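Breakfast, Lunch and Everything Else on the Bed

Kirsten Landry answers the door with an orange in each hand and starts talking before I have my shoes off. She has been teaching still life painting for most of her adult life, and for the past few years she has done it in a way that makes some of her students laugh out loud when they walk in. She sets up the fruit and vegetables on a bed.

"People expect a table," she says. "A table with a dark cloth, a jug, maybe a dead pheasant if the teacher is very serious. I love those paintings! But I wanted something that moves under the fruit. You put an orange on a mattress and it settles in. It has weight. You can see that it has weight."

The house is called Dallent, after a sign that was already on the gate, and the upstairs room where she teaches is still a bedroom. There is a wooden headboard, a window that pours light in from the far end, and a white louvered door front that she says is the best gray in the house after three in the afternoon. She rolls up the rug on class days and that is about all the preparation the room gets.

What goes on the bed changes with the season and with whatever looked good at the market. On the day I visit it's color she's after. A sheet of crumpled pink plastic over the white bedding, a green tray, oranges, a head of broccoli on a white plate.

"Pink under green is a terrible idea until you squint," Landry says. "Then it's wonderful. The white picks up a little of the pink, the oranges get louder, and suddenly you have to mix colors you've never mixed before."
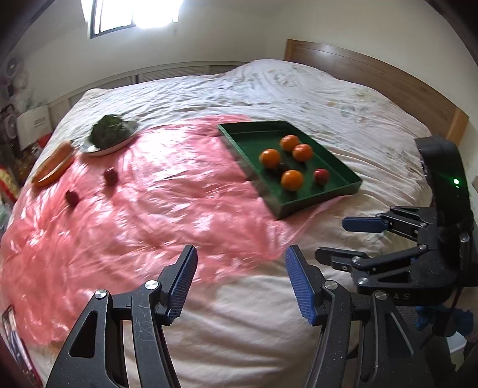
Learning to love plastic

The plastic came into it by accident. One of her regulars, Armindo Garcia, had brought a bunch of flowers wrapped in it, and when the flowers went into water the wrapping landed on a chair. Landry had the whole class draw it for the rest of the morning. She now buys it by the roll from a packaging shop named Susadum, and the last roll cost her less than a tube of decent cadmium red.

"Cloth is forgiving," she says. "If you get a fold wrong in a cloth, who's going to know? Plastic has these hard little lights all over it and every one of them is there because of a crease. You have to look. You can't fake your way through."

Garcia, who drives 73 miles to be here, agrees with her, mostly. "I hated it for a month," he tells me over coffee. "I wanted to go back to linen. Then I did one small study, just a corner of it with two red fruits, and I think it's the best thing I've made." He has it on his phone and shows it to me twice. It really is good – all quick pink strokes, with the two reds sitting there like punctuation.

Landry is just as particular about the tray. Hers is shallow, so the fruit shows over the rim, and she nearly always puts it down at an angle. A tray lined up square with the bed "looks like room service," she says, and pushes it with one finger until it doesn't.

Oranges she likes in numbers. The dark fruit goes in among them, half hidden, so that students have to decide how much of it to paint. She'll add one red thing to the tray and leave the other reds out on the plastic by themselves. Clementina Correia, who has been coming since March, says the class argues about that dark fruit more than anything else. "Some of us make it black. Kirsten comes around and says, look again, and you look again and there's purple all through it."
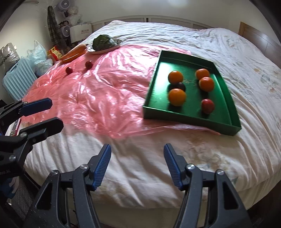
Greens at the back, oranges in the tray, and plenty of pink in between.

I ask whether anyone ever complains about painting in a bedroom. Landry thinks about it. One man did, she says, because he had to stand, and she found him a stool. The class costs $30 a session and there's room for eight if they don't mind elbows. Most of them work small, on boards they can hold in one arm.

She has started keeping the best of the studies, with permission, and there are some 575 of them now in flat boxes along the landing. She pulls out a handful to show me: a pear sinking into a quilt, radishes on a striped pillowcase, a cabbage that Correia did in her second week and wants to have back. Landry isn't ready to return it.

"Look at that shadow," she says, holding it up to the window. "She put blue in it. I never told her to put blue in it!"

Then she checks the light, sets the board down on the top step and goes back in to move the tray again.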